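My favourite game of the year came out in May and I only got round to it over Christmas

December 28, 2018

I have spent most of the last week on the sofa with a blanket and a controller, and I need to talk about Irketora. I know, I know, everybody else finished it ages ago and has moved on to whatever is in the winter sales. I bought it in May, played the first 20 minutes, got eaten by a heron and put it down again. What an idiot I was!

So, for anyone else who missed it: you play Vimik, a lighthouse keeper's apprentice who has to relight a chain of towers across a flooded country. There's no map. You get a compass, a very leaky boat and a notebook, and the notebook only fills in when you stop and draw what you're looking at. I thought that would drive me up the wall (I get lost in my own town) but after an hour or so I was steering by a crooked chimney and a patch of reeds and feeling like a proper sailor.

The towers themselves are puzzles, and they are so good. Tower nine, the one with the bells, took me two evenings. I had pages of scribbles. When the last bell finally rang I shouted loud enough to wake the dog, and then sat through the whole little tune again just to enjoy it.

And the music! Filipa Serrano wrote all of it, mostly cello and some sort of wheezy organ, and it changes depending on how low your boat is in the water. I've had the Correia harbour theme in my head since Boxing Day. I'd buy it on record tomorrow if Stodine would only press one.

It isn't perfect. The fishing is dull, the autosave once dropped me back a whole island, and on the older console it chugs badly whenever the fog rolls in. I also think the ending comes a bit fast – one minute you're bailing out water, the next it's credits. But I started again the same night, so it can't have bothered me that much.
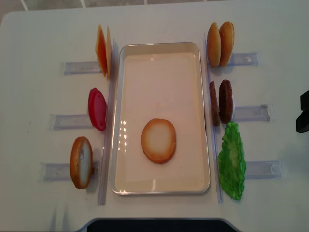
Filed under: Games, Played Late

My first run came in at 2542 points on the keeper's log, with 114 of the sketches done. I'm told the missing ones are nearly all birds, and having been eaten by that heron I'm in no hurry to get close enough to draw it.

Next up is the second quest, where the tides run backwards and you start without the compass. If you've done it, please tell me whether the ferry woman ever gives you the key – but no spoilers about tower 2, I've only just got the door open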